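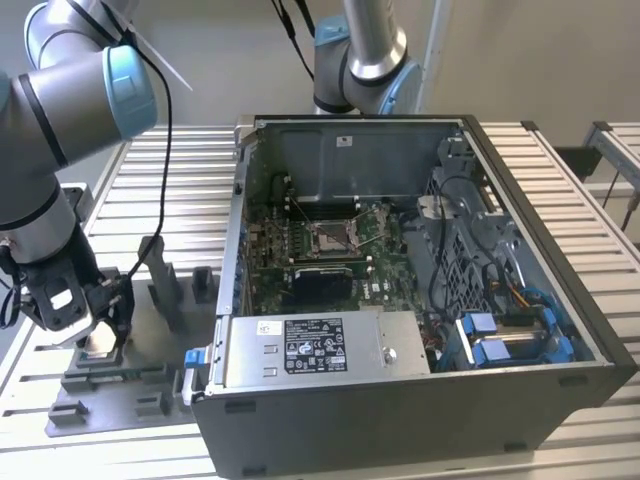 Section 6 — Fitting the processor
Read the whole section before you pick up the chip. Most of the bent pins we get back at Drirkside come from people doing step 4 before step 3. Work with the tower on its side, side panel off, the inside facing up at you. You want the socket bare with the lever raised beside it, same as on the green board in this tower, and the graphics card can stay in its slot just below. Don't take it out unless your fingers are too big to get round it.

Applies to the older office towers only (shelf tag 721). Small-case ones are in section 13.

You will need
Replacement processor, still in its plastic shell
Thermal paste, the Kernisel tube, not the old white stuff
Lint-free cloth and a bit of cleaning alcohol
Wrist strap
Medium crosshead screwdriver
Small dish for screws
Good light. A desk lamp is fine

Before you start
1. Mains lead out of the back. Then hold the power button in for a few seconds. Yes, with the lead out.
2. Strap on, clipped to bare metal on the chassis. Not painted metal.
3. Tuck any loose cables back towards the drive cage. They spring up, so check again before you lower the chip. No need to unplug anything at the drive end.

CAUTION: Never touch the contacts inside the socket. Not with a finger, not with the cloth, not to "just get a bit of fluff out". Use the air puffer from a hand's width away.

Fitting the chip
1. Check the part number on the new processor against the job sheet. If they don't match, stop and ring Bremik, stores desk.
2. Lever fully up, bracket fully up. If the bracket drops back on its own hold it with your other hand.
3. Find the small triangle on one corner of the chip, then the matching mark at the socket. Line them up. Look twice.
4. Hold the chip by its edges and lower it straight down. No sliding. It should sit flat with no pressure at all.
5. If it rocks, lift it straight off and go back to 3.
6. Bracket down, then lever down and under its catch. The lever will feel stiff, and it may creak a bit. Thats normal.

NOTE: Plastic cover pops off the bracket on some boards when the lever goes down. Keep it. Returned boards need one or the supplier won't take them.

Paste and cooler
1. Wipe the top of the chip, and the underside of the cooler if it's a used one. Leave 20 seconds to dry.
2. One blob in the middle, size of a small pea. Don't spread it.
3. Cooler straight down. Start all the screws by hand before tightening any.
4. Tighten a bit at a time, corner to oposite corner. Stop when they stop.
5. Fan lead onto its header — easy to forget, and the machine will moan about it at start-up.

If you have to lift the cooler off again, clean everything and put on fresh paste. Don't reuse what's there.

Before the panel goes back on
Look for screws. Run a torch over the board and along the bottom of the case, count what's in the dish against what came out. Check the graphics card is still pushed home, it gets knocked. Memory too. Nothing resting on the fan.

First start
Stand the tower upright. Lead in, screen and keyboard only. First start can be slow, give it a couple of minutes before you decide it's dead. No picture: power off, lead out, reseat the memory, try once more. Still nothing, put a Gebreyes red tag on it and leave it on the faults shelf with the job sheet.

Changes to this section: paste amount and drying time changed Thu 8 December, M. Wolde. The July sheet is out of date, bin it.
Questions to Mesfin Wolde, ext. 13.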